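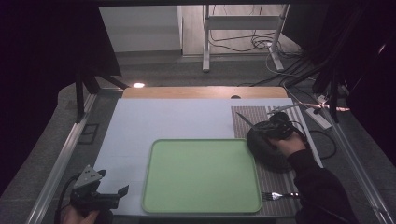 Die Leihfrist sei für Vereinsfeste zu kurz, weil am Tag nach der Veranstaltung niemand mehr zum Zählen komme, heißt es in einer Zuschrift aus Lerkton; außerdem fehle auf dem Lieferschein eine Spalte für Bruch. Die Spalte ist inzwischen ergänzt. Zur Frist siehe den Abschnitt „Leihdauer und Rückgabe“.

Häufige Fragen zum Geschirrverleih
Ausgabestelle Trillholm

Bestellung

Ab welcher Menge wird verliehen?
Mindestmenge ist eine Kiste je Artikel. Einzelteile werden nicht abgegeben. Besteck ist nach Sorte verpackt, gemischte Kisten gibt es nicht. Wer Kuchengabeln und Menügabeln benötigt, bestellt zwei Positionen.

Wie viele Gedecke sind maximal verfügbar?
Der Bestand in Trillholm reicht für 200 Gedecke. Größere Mengen werden aus dem Zentrallager Ternorberg zugestellt, Obergrenze dort 2.000 Gedecke je Auftrag. Für Lieferungen aus Ternorberg gilt eine Vorlaufzeit von vier Wochen.

Was umfasst ein Gedeck?
Teller flach, Teller tief, Messer, Gabel, Löffel, Wasserglas. Tassen, Dessertteller und Vorlegebesteck sind Zusatzpositionen. Tabletts und Platzmatten zählen zur Gruppe Tischzubehör und werden getrennt berechnet.

Kann eine Bestellung nachträglich geändert werden?
Reduzierungen sind bis zum Versand der Packliste kostenfrei. Danach wird die bestellte Menge berechnet. Erhöhungen sind möglich, solange der Artikel am Lager ist. Änderungen bitte schriftlich und unter Angabe der Auftragsnummer.

Leihdauer und Rückgabe

Wie lange ist die Leihfrist?
Sie umfasst den Ausgabetag, den Veranstaltungstag und den Rückgabetag. Liegt zwischen Veranstaltung und Rückgabe ein Feiertag, verlängert sich die Frist automatisch. Eine Verlängerung um zwei Tage kann bei der Bestellung gebucht werden, nachträglich nur, wenn kein Anschlussauftrag vorliegt. Im Dezember ist keine Verlängerung möglich.
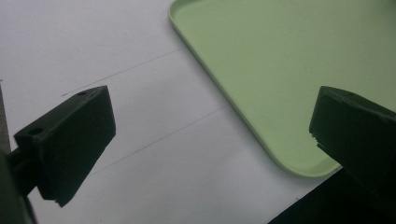

Bei verspäteter Rückgabe wird für jeden angefangenen Tag ein weiterer Leihsatz fällig. Der Satz bezieht sich auf die gesamte Kiste, auch wenn nur einzelne Teile fehlen. Fehlende Teile können bis zur Rechnungsstellung nachgereicht werden.

Muss das Geschirr gespült zurückgegeben werden?
Das hängt vom gewählten Tarif ab. Tarif A: Rückgabe gespült, trocken und nach Sorte in den Originalkisten. Tarif B: Rückgabe ungespült, Speisereste grob entfernt, Gläser entleert. Wird im Tarif A ungespült zurückgegeben, erfolgt die Berechnung nach Tarif B zuzüglich Sortieraufwand.

Wie wird gezählt?
Gezählt wird bei der Annahme, in Anwesenheit der abgebenden Person oder, falls diese nicht warten möchte, am Folgetag. Im zweiten Fall gilt das Zählergebnis der Ausgabestelle. Das Annahmeprotokoll geht per E-Mail zu.

Reinigung und Behandlung

Sind alle Artikel spülmaschinengeeignet?
Teller, Gläser und Besteck ja. Holzbretter und Körbe nein. Tabletts können in Haubenmaschinen gespült werden, sofern sie stehend und mit Abstand eingesetzt werden. Liegend gespülte Tabletts halten Wasser im Rand und trocknen nicht durch.

Wie werden Platzmatten gereinigt?
Mit einem feuchten Tuch und neutralem Reiniger, anschließend flach ablegen. Nicht falten, nicht heften, nicht bügeln. Rotwein und Kurkuma sofort abwischen. Verfärbungen, die sich mit neutralem Reiniger nicht lösen, bitte auf dem Rückgabeschein vermerken und nicht mit Chlor behandeln.

Das Besteck zeigt braune Punkte. Ist das Rost?
In der Regel handelt es sich um Flugrost aus der Spülmaschine, eingetragen durch Töpfe, Reiben oder verschlissene Körbe. Er lässt sich mit einem weichen Tuch und Edelstahlreiniger entfernen. Stahlwolle ist nicht zulässig. Besteck nicht über Nacht in Wasser oder Salzlösung liegen lassen; an Messerklingen kann dabei Lochfraß entstehen, der als Schaden berechnet wird.

Dürfen Speisen direkt auf den Tabletts angerichtet werden?
Kalte und trockene Speisen ja, mit Unterlagepapier. Heiße Behälter aus dem Ofen dürfen nicht direkt aufgesetzt werden.

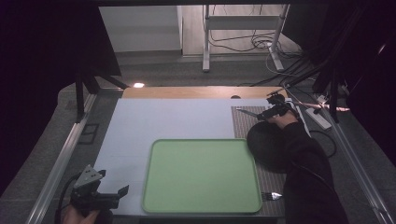

Für Warmhalteplatten und Rechauds sind gesonderte Untersetzer erhältlich (Zubehörliste, Gruppe 4). Schneiden auf Tabletts ist nicht gestattet. Schnittspuren werden als Totalverlust gewertet, da die Oberfläche danach hygienisch nicht mehr einwandfrei zu reinigen ist.

Schäden und Verlust

Wie wird Bruch abgerechnet?
Zum Wiederbeschaffungspreis laut Preisliste. Bruchstücke müssen nicht zurückgegeben werden. Abgeplatzte Ränder gelten als Bruch, Glasurkratzer durch Besteck nicht.

Ist eine Kaution zu hinterlegen?
Bei Abholung ja, bei Lieferung auf Rechnung nein. Die Kaution wird nach Abschluss der Zählung auf das angegebene Konto überwiesen. Barauszahlung ist nicht vorgesehen.

Es wurden fremde Teile mit zurückgegeben. Was geschieht damit?
Fremdbesteck wird aussortiert und bis zum Monatsende in der Ausgabestelle aufbewahrt. Ein Versand findet nur auf Anfrage und gegen Porto statt. Fremde Teile werden nicht auf die Stückzahl angerechnet.

Abholung und Lieferung

Welches Fahrzeug wird benötigt?
Bis zwei Kisten passen in einen Kleinwagen. Gläserkisten dürfen nicht höher als vier Lagen gestapelt werden und sind gegen Kippen zu sichern. Für Tellerkisten ist die zulässige Zuladung des Fahrzeugs zu beachten.

Wird bis in den Veranstaltungsraum geliefert?
Lieferung erfolgt bis zur ersten verschließbaren Tür, ebenerdig. Transport in Obergeschosse ist als Zusatzleistung über die Spedition Tóth buchbar. Die Rampe in Lerkton ist nur bis 16 Uhr besetzt.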